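January 11, 2024

Sourdough crust trials, batch 2 of the Chisholm flour. Very happy with this one!

Started the levain last night from the Pornent culture, which has been sulking since November and finally woke up once I moved it off the windowsill. Doubled by breakfast, smelled like yogurt and green apple. Mixed at 200 g levain to the full bag, held back a splash of the water and worked it in with the salt. The dough took all of it without going slack. The old flour would have been soup at that point.

Bulk was slower than I wanted – kitchen was cold – so I let it go until it jiggled and ignored the schedule. Shaped two rounds. One went in the Plarko pot with the lid on, the other straight on the steel with a tray of boiling water underneath.

Results:

- **Pot loaf:** great ear, thin blistered crust, sings like crazy when it comes out. Crumb open but no tunnels.
- **Steel loaf:** paler, tighter, a bit of a blowout on one side. Still tasty. I think I scored too shallow.

Took the internal temp on the pot loaf and it wasn't where I like it, so it got extra time with the lid off. Worth doing every time, I think. The color went from tan to proper chestnut and the flavor came right along with it. 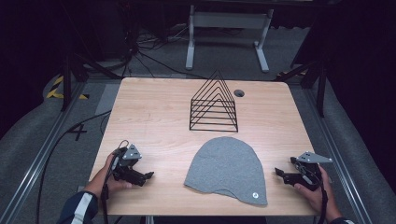 Cooling matters more than I used to believe. I cut the steel loaf warm (couldn't wait) and the crumb gummed up on the knife. The pot loaf sat until evening and sliced clean all the way through, with the crust still crackly.

Next time: same flour, deeper score, steel preheated longer. Also want to try the Bikeo rye at a small percentage, maybe toasted first. Feed the starter before bed!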